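Robot Learning from People, Week 10
Teaching by hand and by remote control: what a demonstration does and doesn't give you
Instructor: Kolbrún Ragnarsson
Lab sections: Godfrey Makori, Sumaiya Selvanayagam

Read chapter 3 of the course pack before lab. Bring last week's failure log, even if you think it's thin.

1. Two ways of showing

Kinesthetic teaching means you grab the arm and move it yourself while the joints are slack. The robot records its own joint angles, so there is no question of whether it can reach the poses you showed it. It can, you just put it there. The trouble is that your hands are in the way of the cameras, and you are supplying forces the motors may never produce in the same way.

Teleoperation means you stay clear and drive the arm through something else: a second arm, a handheld controller, a headset. The camera view is clean and the motors do the work. You lose most of your sense of touch, and people who fold laundry well at home become clumsy for the first 45 minutes. Some stay clumsy.

Papers tend to pick one and call it natural. I would ignore that word wherever you find it.

2. What gets recorded

A typical demonstration is a list of camera frames, joint positions and gripper commands, all with time stamps. Check the time stamps. In the Zesirum exercise last August, half of one group's runs had the camera trailing the arm, and the policy trained on them learned to close the gripper late. The group spent two weeks blaming the network.

What you were thinking is not in the file. If you paused because you were deciding where to grab, the robot gets a pause. If you paused because Halima Mussa walked in and asked you something, the robot gets the same pause. Behavior cloning treats both as things worth copying.

3. How many demonstrations?

You will see claims that 10 are enough. Ask: enough for what, starting from where? Ten runs on a rigid block that always starts in the same spot will give you a nice video. Move the block and see. The Kundex handout (in the shared folder) has a success chart with no description of how the object was placed between trials. I've left it in the reading because you should get used to noticing that.

Before you believe a success rate, find out:
who reset the table between trials, and how
whether the person running the test also gave the demonstrations
what counted as success, and whether that was written down first
how many runs were thrown out

4. Cloth
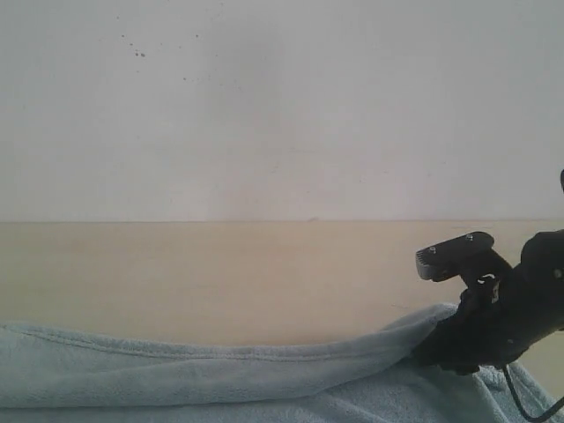 Cloth is where I get most doubtful about the word "skill." A block has a position and an orientation and you can write both down. A towel has more shapes than you will ever demonstrate, and pushing on one part changes another part somewhere else. Look at how much is hidden once the gripper has hold of the fabric: the lower jaws are down among the folds, so a camera from this side cannot tell you whether they hold one layer or several. The person driving may know, or may be guessing from how the peak pulls up. Either way the file says "gripper closed" and leaves it there. Kanini Mushi's notes on the Renow folding runs make the same complaint, at greater length and with better plots.

Some groups answer this by adding tactile sensing. Fine, but then ask whether the person driving could feel it too. If not, the demonstration was made without using that signal, and there may be little in the data connecting it to the action.

5. Correcting the robot while it runs

The usual fix for drift is to let the policy act, take over when it goes wrong, and add your corrections to the training set. It does help. It also means the results depend on how patient the person with the controller was. I have seen one operator step in at the first wobble and another wait until the cloth was on the floor. Report who intervened and by what rule.

For lab

Work in pairs. Each of you gives 3 demonstrations of the same fold by remote control, then 3 by hand. Swap files and try to say, from the recording alone, where your partner hesitated and why. Write your guesses down before you talk.

Half a page each, due at the start of the next section. Godfrey will not accept plots without axis labels.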